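Brevthorpe Opens Its Shared Desk Room to the Neighborhood, With a Fresh Start for Every Pencil and Pen

BREVTHORPE, Dec 28, 2023 — The Kouris Workroom is happy to invite its neighbors to the Desk Reset, a free drop-in program for anybody whose desk has gotten away from them over the past year. Doors open in the first week of January, and all you need to bring is the contents of one drawer, one pencil cup, or one of those shoeboxes that everything gets swept into when company is coming (we all have one, and we promise not to peek unless you ask us to!).

The idea is a simple one and it has been a long while in the making. Back in August, when families were getting ready for school, the Workroom put out a tray of spare supplies near the front door and asked people to take what they needed and leave what they didn't. By the end of that month 62 households had stopped by, and a good many of them stayed to talk about how much they had at home already, tucked away behind other things and long forgotten.

"People would come in for a pair of scissors and tell us they were sure they owned two or three pairs somewhere," said Lindiwe Steyn, program director at the Kouris Workroom. "So we got to talking about how nice it would be to sit down at a big table with good light and a cup of tea, spread everything out, and put it back in a way that makes sense. It's a small pleasure, but I look forward to it every single time, and I think our neighbors will too."

Each Desk Reset takes place at the Workroom's long wooden tables. Visitors tip out what they've brought, try the pens on scrap paper, sharpen what wants sharpening, and then fill a desk organizer from the back to the front, tall things first. The Workroom favors black wire mesh for this, partly for its looks and partly for the way you can tell at a glance what has slid down to the bottom.

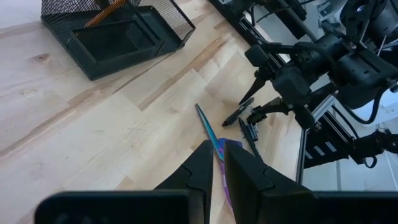
Rainbow-finish scissors and two black pens on the tabletop, with a pencil already in the mesh organizer.

Visitors are welcome to take their organizer home with them. The Workroom has set aside 100 for the opening weeks, thanks to a generous gift from Enetti, the family-run stationery shop on Idmont Street that many of our readers will remember from its old spot beside the bakery. Enetti is also giving 50 bundles of pencils, erasers and sticky notes to be shared out among people who are setting up a desk for the very first time, whether that's a child starting on homework or a grandparent who has decided that this is the winter for writing letters again.

"My own desk was the test case, and I'm a little embarrassed by how long it took," said Saqib Malik, owner of Enetti. "I sell this stuff all day long and I still had dried-out markers in with the good ones. Once the markers had their own place and the erasers had theirs, I found I was sitting down to do the books without grumbling first. My wife noticed before I did. If we can pass a bit of that along to folks in Brevthorpe, then the shop has done something worthwhile."

The program is meant for all ages and there's no right way to go about it. Some people like to sort by color, some by how often they reach for a thing, and some just want all the sharp objects pointing in the same direction. Staff will be on hand to lend an opinion or a pencil sharpener. Children under ten should come with a grown-up, and we do ask that scissors be carried closed and passed handles first. 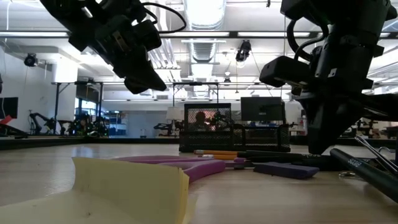
Pencils, a purple eraser, sticky notes and a black marker laid out in front of the mesh pen holder.

Anything you'd like to part with can stay behind. Working pens, pencils with some length left in them, unopened note pads, rulers and clips will go back into the tray by the front door, where they're free for the taking during regular hours. Please don't bring glue, paint, printer ink or batteries, as the Workroom has no good place to keep them. Old markers can be dropped in the box by the coat hooks.

Sessions last two hours and run every Tuesday evening and Saturday morning through the winter. There's no charge and no need to sign up ahead of time, though groups of six or more are kindly asked to call first so that a full table can be saved for them. Tea and coffee are provided, and if you happen to bake, well, nobody at the Workroom has ever turned down a plate of cookies.

The Kouris Workroom is a shared desk and meeting space on Idmont Street in Brevthorpe, open to residents for study, paperwork, letter writing and small projects of all kinds.

Media contact: Lindiwe Steyn, Kouris Workroom, Idmont Street, Brevthorpe | © 2023 Kouris Workroom. All rights reserved. | Back to top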